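Flenell Residents' Association
Minutes of the meeting on the common lounge
Held on 2014-03-11 in the reading room, ground floor, Flenell House

Present: nine members. Apologies were received from two members. The meeting was opened at 18.30 by the chair. The secretary took the minutes.

1. Minutes of the previous meeting

The minutes were read and approved with one correction. In point 4 it was written that the lounge is locked at 21.00. It should be 22.00.

2. Matters arising

The lamp beside the bookshelf has been repaired. The noise from the radiator continues, and the landlord's office has been written to a second time. The member from the third floor asked that the reply, when it comes, is put on the notice board.

The lost key of the small cupboard has not been found. The lock will be changed.

3. Offers for re-covering the lounge seats

The secretary presented two written offers. Brulberg offers to re-cover the four armchairs in a plain grey wool mixture for 700, delivery included. Estine offers the same work in cotton, but asks that we bring the chairs to the workshop ourselves. Their price was not complete, as the foam was not included in it.

There was a discussion of the colour. Several members found grey too sad for a room with only one window. One member reminded that the light chairs in the old lounge were dirty after one winter, and that we then paid for the cleaning two times. It was also asked if the fabric can be washed at home. The offers do not say this.

Decision: the secretary asks Estine for a complete price and both firms for fabric samples. The decision on the armchairs is moved to the next meeting.

4. The tea corner

The tea corner is used more than last year, above all in the afternoons. The kettle is descaled by whoever is on the rota. The rota was not filled in for February and this should not happen again.

The meeting spoke for some time about the cups. Many cups are taken to the flats and stay there. It was proposed to buy new ones, but the majority was of the opinion that the old ones should first come back. A note will be put on every floor. If the cups have not returned by the end of the month, the sum of 80 may be spent on new ones.

Du Plessis, the bakery at the corner, has agreed to keep back a loaf cake for us for the monthly tea. It must be collected before closing time and paid at the counter. The receipt goes in the blue folder – not in the cash box, where receipts have been lost before.

5. Money for small purchases

The yearly amount for small purchases was 200. The chair proposed to leave it unchanged. Two members wished to raise it, because tea and sugar have become more expensive. After voting (six for, two against, one abstention) the amount remains unchanged until July.

6. Snacks in the lounge

This point was put on the agenda after the complaint about crumbs in the seats. The chair read the present rule, which says only that "food should be eaten with care". It was agreed that this is too general.

The discussion was mostly about single packets which are brought down to share. The members are glad of this custom and do not wish to stop it. The difficulty is that there is no fixed place for the packets, so they are laid on the soft furniture.

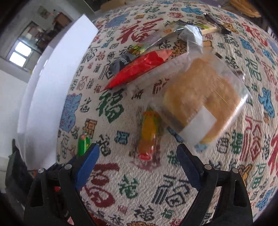

Packets on the fabric with the 福 characters, among them a clear bag with a slice of bread or sponge cake and a long red foil packet.

The second-floor member replied that a tray would solve more than a rule, as people will always put things down where they are sitting. The same member would not like to see a written ban, and asked that children may still choose a packet for themselves after school. Another member agreed, but wanted the cake to be cut only at the table.

It was further remarked that the patterned fabric is woven and off-white, and that a chocolate stain on such a ground would be difficult to remove. The question of a washable cover was raised. No one had a price for it, and it was left open.

Decisions:
Wrapped snacks may be shared in the lounge as before.
They are placed on a tray or in a bowl and not directly on the upholstery.
Opened cake and bread are eaten at the table.
Empty wrappers go in the bin by the door on the same day.
The secretary buys one tray with a raised edge, paid from the money for small purchases.

The new text replaces the present rule and will be hung beside the light switch. It will be tried until July and then looked at again.

7. Any other business

The window in the lounge does not close fully. Members are asked to push the handle down with force until it has been adjusted.

A member offered a box of jigsaw puzzles. The offer was accepted with thanks, on condition that the puzzles are complete.

It was asked whether the lounge may be reserved for a birthday. This is possible, if the name and the hours are written in the book one week before.

The meeting was closed at 19.50. The next date will be given on the notice board.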